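Home robot makers told to show their failures: Plomden publishes code of practice for kitchen trials

PLOMDEN, June 21, 2018 – Joviveck, the independent testing group for household machines, has today published a code of practice for firms that try out robots in kitchens. It asks for a good deal less showmanship and a good deal more paperwork.

The code runs to 14 rules. It covers fridge doors, drawers, worktops and the handling of food, and it sets out what a firm must write down before it may say that its robot "can" do a household job. Joviveck says the word has been used far too freely.

"We keep being told that opening a fridge is solved," said Modupe Isah, who led the drafting. "Solved how often, on which fridge, and with whose hand on the stop button? I have asked those questions at a lot of trade stands and mostly been given a brochure."

Before drafting began, the group read 174 public claims made by makers and sellers of home robots. Of those, 113 gave no number of attempts at all, and 74 did not say whether a person was steering the machine.
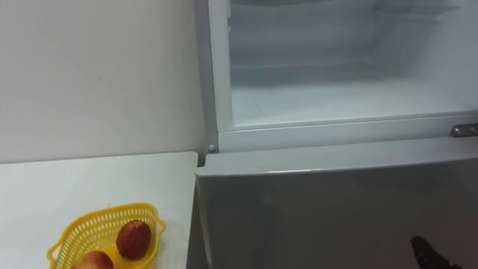
Under the code, every attempt counts from the moment the robot starts to move, including those that are stopped early. Firms must name the type of door, say which way it is hinged and record whether the seal was in normal condition. Food left within reach of the arm has to be listed. If an operator takes over, even for a second, the attempt goes down as assisted.

There is also a limit on how hard a gripper may pull on a door that does not give. Pavora, which builds arms for kitchen use, asked for that limit to be left to the maker. Joviveck refused.

Not everyone is persuaded that the code goes far enough. Olumide Uzor, who buys equipment for the Bako group of care homes, welcomed the rules on reporting but pointed out that firms will still be marking their own work. "A form is only as good as the person filling it in," he said. "I'd want somebody turning up without notice."

Joviveck accepts the point. It has no power to inspect and the code is voluntary – a firm that ignores it loses only the right to quote it. The group will publish a list of those that have signed, and those that were asked and did not, in November.

Copies of the code are free on request from the Joviveck office in Plomden.

Press contact: Rangi Tomoana, Joviveck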